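Deckhand and Sea Trial Assistant, Lalik Boat Works

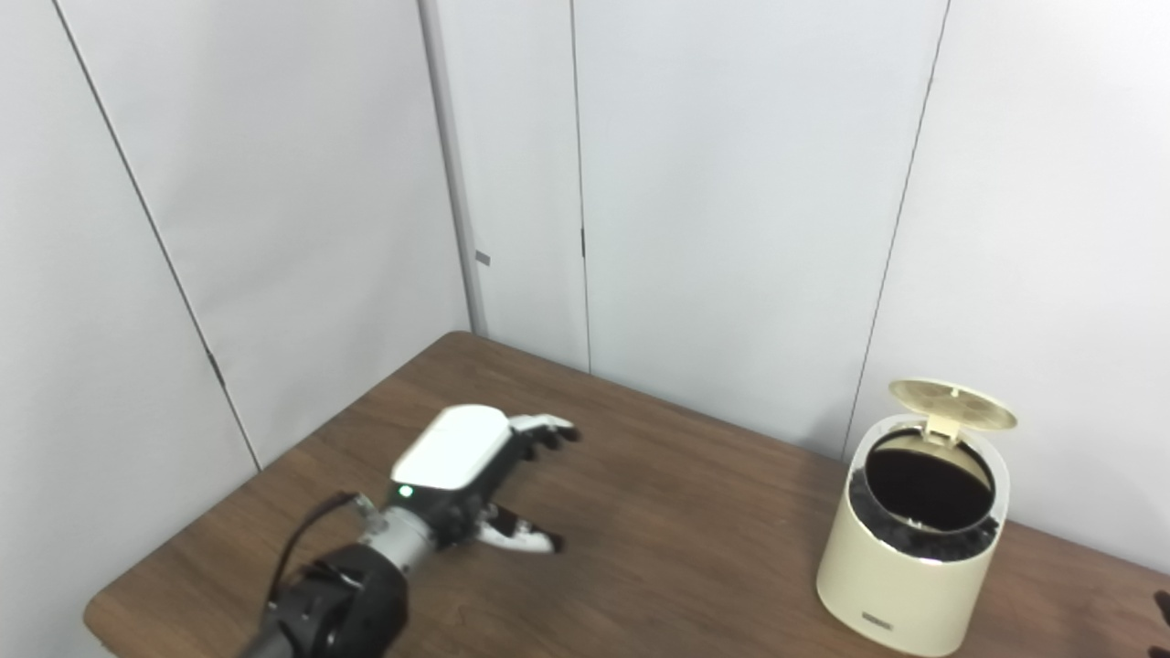 What we do

Lalik builds small powerboats, between 19 and 27 feet, in a building that used to store onions and on certain August afternoons still smells like it. We have shipped 3,259 hulls. Every one of them went in the water before it went to a customer, and we'd like to keep it that way, so we need another person on the trial dock.

The job

You will ride in new boats and write things down. That is the part people hear, and then they stop listening, so please keep reading.

A trial day starts at 6:30 with hoses, fenders and fuel. You'll launch with the travel lift crew, check the bilge before anyone gets comfortable, and run the boat through the sheet: idle, slow turns, planing time, top speed both ways, hard stop, reverse. The sheet has 64 lines. You will come to have opinions about line 41 (drain the livewell, then drain it again). After lunch you'll do it with the next boat. Then you wash both.

Between trials there is dock work. Lines get coiled, cushions get dried, and the person who left a sandwich in the anchor locker gets spoken to. In winter we trial on any day the ramp isn't iced, and a center console at 30 knots in January is a fine way to find out what your jacket is made of.

Boats you'd be working on

Mostly the Flenix 22, our bowrider, which sells well to families and to men who say it's for the family. Also the Brala 26, a cuddy cabin with a berth listed as sleeping two. You may be asked to confirm this measurement. Please be tactful.

What you need

A valid driver's license and a state boater card, or the willingness to get the card in your first month (we pay the fee).
Some time at the helm of something with an engine. Your uncle's pontoon counts.
Ability to lift 50 pounds and step from a dock to a moving deck without making a speech about it.
Handwriting that a second person can read. We have tried tablets. They are in the lake.
A stomach that has been tested.

Nice to have

Outboard rigging experience, trailer backing, basic fiberglass repair. If you can back a tandem trailer down our ramp on the first try, mention it in your letter and be ready to prove it in front of the lunch crowd.

What you don't need

A captain's license, white shoes, or a favorite knot. If you have a favorite knot, that's fine, but it won't come up.

Pay and hours

$24.50 an hour to start, $26 after 90 days. Forty hours, Monday through Friday, with overtime in June, when everyone remembers at once that they ordered a boat. Health and dental from the first of the month after you start. Two weeks' vacation, none of it in June. Foul weather gear is supplied and is orange. Employees may borrow a demo boat for one weekend a year and must bring it back with the same number of propellers.

Who you'd work with

You'd report to Dalia Chraibi, who runs the trial dock and has personally signed off on 248 boats this year. She reads every sheet and will ask you what you meant by "kind of a hum." Engines come to us rigged by the Kyriakidis shop next door, and a fair amount of your week will be spent walking over there with a clipboard and a polite expression.

How to apply

Send a resume and a short letter to Shaimaa Helmy in the front office, or drop both off in person at 141 Ramp Road, weekdays 8 to 4. In the letter, tell us about a day on the water that went wrong and what you did next. Half a page is plenty. Letters about days that went perfectly will be filed under fiction.

Applications close Wednesday, October 15, 2025. Interviews are held on the dock, followed by a short ride. Wear shoes that grip and eat a light breakfast.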